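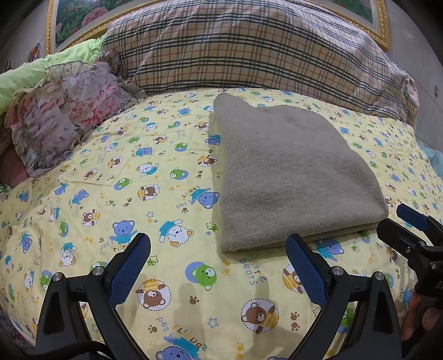

Folded knit blanket on the bear-print sheet.

November, notebook entry, dye and wash bench, Ilinbridge

Carried on with the pilling samples from the Ullton yarn. The plan was to find out how much of the fuzz comes from the spinning oil left in the yarn and how much from the knit being too slack. Knitted four swatches on the same needles, two scoured first and two straight off the cone.

Rub counter set to 2,000 turns per swatch. Swatch three stopped at 1,473 when the belt slipped off again. Restarted it from there and marked the card, so treat that one with care. The belt needs replacing, and the Bollport shop only sells them in pairs.

Scoured swatches: small, tight pills along the edges, hardly any in the middle. Unscoured: loose fuzz all over, comes away with a strip of tape. I had expected it the other way round.

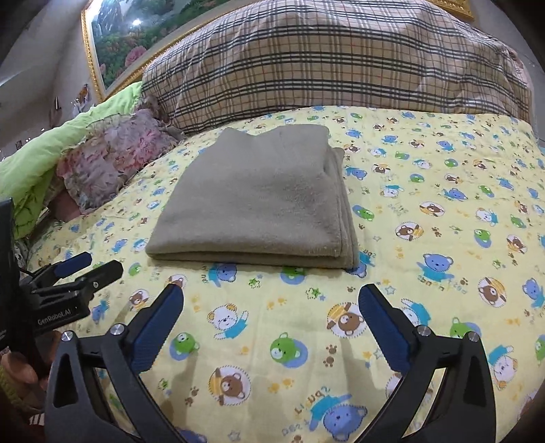
Grey-brown blanket, folded, from the near side.

Wash bath was 50 g of soap flakes to the bucket, which is too much. Took three rinses to clear. Will halve it next time and see if the water still goes cloudy.

Prydderch cone not opened yet. The label gives no twist figure, so untwist a short length and measure before knitting anything with it.

To do: order belt. Weigh swatches again once they have sat overnight. Move the drying rack away from the radiator, as the end swatch has curled. Find the other tension gauge.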